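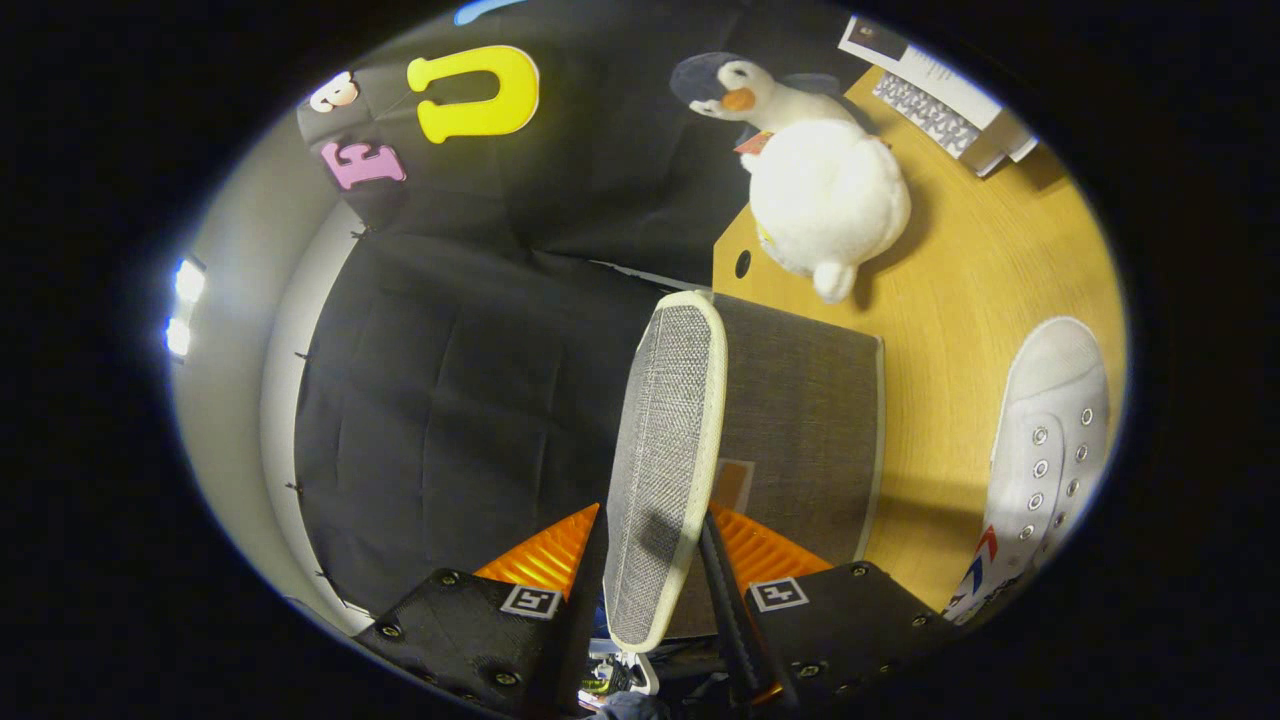 Mar 27, 2018. Second day with the Birnov pads on the hand-held gripper, compared against the Drikari set we used all through February. Same body, same camera, same marker squares on the fingers, so the only change is the pads and the blocks behind them. I wanted to know two things: does the softer pad hold cloth goods better, and does it get in the way of the markers when the fingers open wide. The gray fabric bin is the item I care most about, with its soft sides and the white piping on the rim. With the bin between the fingers and tipped over, the rim side toward the backdrop, both marker squares are still in full view and the orange ribs stay clear of them. The bin is big enough to hide a lot of the table, so I had expected trouble there.

Method. 18 grasps per item per pad set, me for the first half and Vichien for the second. Grasp, lift, tip, hold for a count of 15, put down. A grasp is bad if the item slides during the hold or if the tracker loses either finger marker for more than a couple of readings in a row. Items are the bin, the plush penguin and the white canvas sneaker.

Bin. Drikari pads slid on the side panel when I took it low, where the fabric has nothing stiff behind it. Birnov pads held low and high. The ribs seem to bite into the weave. One bad grasp with Birnov, and it was mine — I closed on a fold and the whole side pulled out when I tipped it. Vichien had none.

Penguin. No difference worth writing down. Both sets squash it and both hold it. The tag at the neck caught once in the Drikari ribs and had to be worked free by hand.

Sneaker. Drikari is a little better here. On the heel the Birnov pads roll under load and the shoe turns toe-down. Taking it across the eyelets is fine with either set. Vichien thinks the roll comes from the pad mount and not the pad, and wants to try a shorter mount before we blame the rubber. Fair enough, there is some play in the right one that I can feel with a fingernail.

Tracking. Logged 2000 readings per set with the fingers cycling on nothing, then 900 with the bin held. No marker dropouts in the empty runs. With the bin held, the losses all come when the gripper is tipped back and the ceiling lights get onto the camera side. The pads make no difference to that. Tried a lower exposure, which helped the markers and made the black backdrop and the black fingers run together, so I put it back where it was. The foam letters on the cloth still give the camera something to work from when the table is out of view, so leave them up.

Screws: checked all finger screws before and after. Two on the left finger had backed off a quarter turn after the sneaker runs. Threadlock on those tonight, then recheck after the next set.

To do
Shorter pad mounts, Vichien to print.
Repeat the sneaker heel grasps only, both sets, once the mounts are in.
Ask Waraporn whether Potville can use the bin numbers as they stand or wants them redone with the new mounts.
Write the pad set on the log file name. Two of today's just say "pads" and I had to work out which was which from the times.
So far Birnov stays on.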